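Daily Setup and Cable Inspection for the Two-Arm Table Cell

Applies to: Cell 3, Badbridge training floor
Procedure maintained by: Bart Nijs, Cell Maintenance, Stitport

Purpose

This page sets out the steps for bringing the two-arm table cell into service at the start of a shift, checking the gripper cabling, and confirming the reach of both arms before a sorting program is loaded. Operators who have completed the Lirow induction may carry out every step except the replacement of a gripper cable, which is reserved for maintenance staff.

Before you begin

Read the shift log from the previous session. If an entry is marked "hold," do not power the arms until maintenance has signed the entry off.

You will need the cell key, a soft lint-free cloth, the 3 mm hex driver from the cell drawer, and the laminated reach card (form 817). Loose sleeves, lanyards and bracelets must be removed before you step inside the floor tape.

Step 1. Inspect with the power off

Turn the cell key to OFF and remove it. Keep the key on your person for the whole of the inspection.

Starting at each shoulder and working toward the gripper, look at every joint ring for cracks, grit or dried residue. Wipe the rings with the dry cloth. Solvent wipes may be used on the table but must not touch the joints, as they cloud the seals over time.

Close and open each pair of gripper fingers gently by hand. The movement should be even. If one finger lags behind the other, tighten the retaining screw at its base by a quarter turn and try again. A finger that still lags should be reported, and the cell left off.

Step 2. Check the cable loops

The cables at the grippers are the parts most often replaced on this cell. Each loop needs enough slack for the wrist to turn through its full range, but a loop that is too long will catch on the rim of a plate or the edge of the table.

Turn each wrist slowly by hand to both limits and watch the loop as it moves. It should not pull tight at either limit. Press each connector with your thumb to confirm that it is seated — a connector that clicks when pressed was not fully home, and this should be noted in the log even if the fault has been cleared.

Look closely at the point where the cable leaves the gripper housing. Flattened or shiny insulation at this point means the cable is due for replacement. Quote part number 1614 when you contact the Manalastas parts counter.

Step 3. Lay out the table

The standard layout for the sorting program uses three plates across the far half of the table, with the cutting board on the near half. From left to right the plates are pink, mint green and yellow. The program identifies plates by color and position together, so two plates exchanged by mistake will stop the run at the first pick.

Place the board in front of the mint plate with its two small bumps facing away from the robot and its hanging tab to the left. Set the avocado on the mint plate and the banana on the yellow plate. The pink plate stays clear for the reach check.
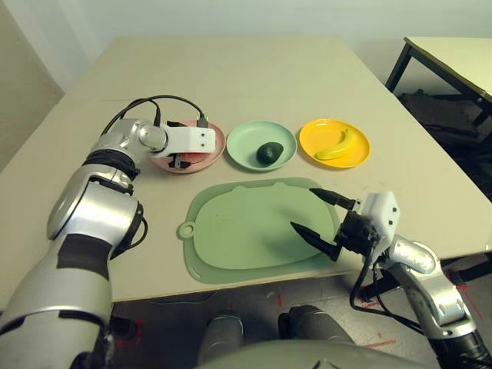

Figure 1. Reach check, with the left gripper over the pink plate and the right gripper open at the cutting board.

Step 4. Run the reach check

Step outside the floor tape, insert the key and turn it to ON. Wait for the steady tone before touching the pendant.

Select REACH from the maintenance menu and set the speed to the lowest value. The left arm is sent to the pink plate and the right arm to the board. Keep one hand on the stop button until both arms have come to rest.

Compare the position of each gripper with the reach card. The left gripper should stand directly above the pink plate with its fingers pointing down. The fingers of the right gripper should be open over the right portion of the board.

If either gripper is out of position, press STOP and correct the table layout first. Most errors at this stage come from a plate or board that has been nudged during cleaning. If the layout agrees with the card and the error remains, run the HOME routine once and repeat the check. Do not run HOME a second time — record code 185 in the log and call maintenance.

Step 5. Return the cell to service

When both positions agree with the card, select PARK and wait for the arms to withdraw from the table. Check the cable loops again by eye from outside the tape. Load the sorting program, restore the normal speed setting, and initial the log.

Cleaning at the end of the shift

Park the arms and remove the key before clearing the table. Plates and board are washed by hand in warm water and dried fully before storage. Fruit is replaced whenever the skin has softened, as juice on the finger tips reduces grip and attracts dust.

Questions about this procedure should be addressed to Bart Nijs through the Stitport maintenance desk.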